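Talus Stage Playback Unit
Section 2: Setting up for a live vocal over backing tracks

Read this section before the first rehearsal. It covers the Talus unit made by Kaijage, used with one lead singer, a house mixer and a set of backing tracks. It does not cover full lip-sync shows. The unit will run those without any setup to speak of, and anyone planning one can skip to the section on file playback.

The sales sheet says the Talus "makes any room feel live." It doesn't. It plays files, passes a microphone through and keeps the two from drifting apart. If the singer can't hear the track, or the track already has the lead vocal on it, no setting in this manual will help.

Before you start

You will need the unit, its own power supply, two balanced cables for the house feed, one microphone cable, a headphone or in-ear amplifier, and the tracks on a card. Bring a second card with the same files. Kanini Nyamweya, who wrote the first version of this guide, ran a full season on one card and got away with it. Her replacement did not.

Ask the venue what inputs are free. Then ask again when you arrive, as the answer given over the phone is often a guess.

Preparing the tracks

1. Ask the producer for a version of each song with the lead vocal removed. "Show mix," "TV mix" and "performance mix" mean different things to different studios, so listen to every file from start to end.
2. Check for a hidden lead double under the choruses. It is common, and it is usually described as "just a bit of support." Decide with the singer whether it stays. If it stays, put it on its own channel so it can be pulled down.
3. Name the files in set order. The Talus sorts by name and ignores the date.
4. Copy the files to both cards. Eject each card properly.

Caution: Don't trust the auto-level feature to match songs from different studios. It reads the loudest moment in the file and nothing else, so a quiet ballad with one big drum hit will come out too low.

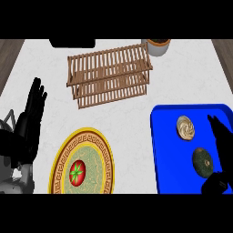

Fig. 3. White marble countertop with faint gray veining.

Connecting the unit

5. Turn the house channels down and leave them down until step 9.
6. Connect outputs L and R to the house mixer. The unit has 6 outputs in all; the other four are for click, cues and spare stems. Label them at both ends.
7. Plug the microphone into the front input. Use the rear input only if the front one is damaged. It works, but the level knob for it is buried in a menu, which is no place for it during a show.
8. Connect the in-ear amplifier to the cue output. Do not use the headphone socket for this. It mutes the main outputs when a plug goes in, a choice Kaijage has defended in every edition of the printed manual.
9. Power on the Talus first. Wait for the song list to show, then bring up the house channels slowly.

Note: If the display shows code 2903, the card has been read but the song order has not. Remove the card, wait for the light to go out and put it back. The support page suggests a factory reset. Try the card first – a reset wipes your mixes.

Setting levels with the singer

10. Ask the singer to perform the loudest chorus in the set at full strength. Most will hold back at sound check and promise more later. Set the gain for the later version.
11. Turn on the low cut and set it to 200 Hz for a handheld mic in a boomy room. For a better room, go lower. The preset called "Arena" does the same thing with extra reverb, and we haven't found a use for it.
12. Build the ear mix from the voice up. Start with the voice alone, add drums, then add only as much music as the singer needs for pitch.
13. Save the mix under the name of the venue. Saving it as "Final" helps no one by August. 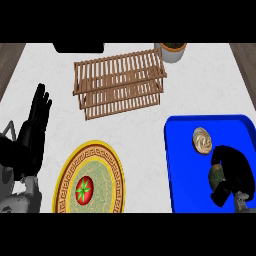
Latency is the gap between the singer making a sound and hearing it back in the ears. Kaijage claims it can't be heard, and on the unit alone that may well be so. Add a wireless mic, a digital mixer and a wireless ear pack, and each one takes its own slice of time. Test the whole chain together, and do a dry run at home before the van is loaded. A flat surface is all the dry run calls for. A white marble countertop like this one is fine, provided you put a folded towel under the unit so it doesn't slide when you press the buttons. Have the singer speak a few hard consonants with the ears in. If the words sound hollow or doubled, remove one wireless link and listen again before touching any setting on the Talus.

Running the set

14. Set the unit to stop after each song. Continuous play looks smooth on paper, but it leaves no room for applause, a broken string or a singer who wants to talk.
15. Give one person the footswitch. At the Hirnport show, Idrisa Ondieki and Kipchumba Chege each had one, and the second song started twice.
16. Agree on a hand signal for "drop the track." Practice it. With a live band on stage the song can carry on without the playback; with no band, the singer needs to know what silence will sound like.
17. Keep the spare card in your pocket. The gear case will be under something when you want it.

Caution: Never pull the card while a song is playing. The unit will play on for a few seconds from memory, then stop with a loud click through the house speakers.

About the "Live Guard" option

Live Guard listens to the microphone and fades in a recorded vocal when the singer goes quiet. It is off by default and we suggest leaving it off. It can't tell a missed line from a breath, or from a singer holding the mic out to the crowd. Atieno Owino tested it at Jedcombe with the crowd singing the hook, and the recorded voice came in over them. If management insists on it, set the delay to its longest value and tell the singer it is on.

Shutting down

18. Lower the house channels.
19. Hold the power button until the display goes dark. Pulling the plug works too, but it loses any mix you changed during the show.
20. Write down what went wrong while you still remember it, and tape the note inside the lid of the case.

Section revised 10 Oct 2021 by Nyokabi Mbwambo. For file formats and card sizes, see Section 3.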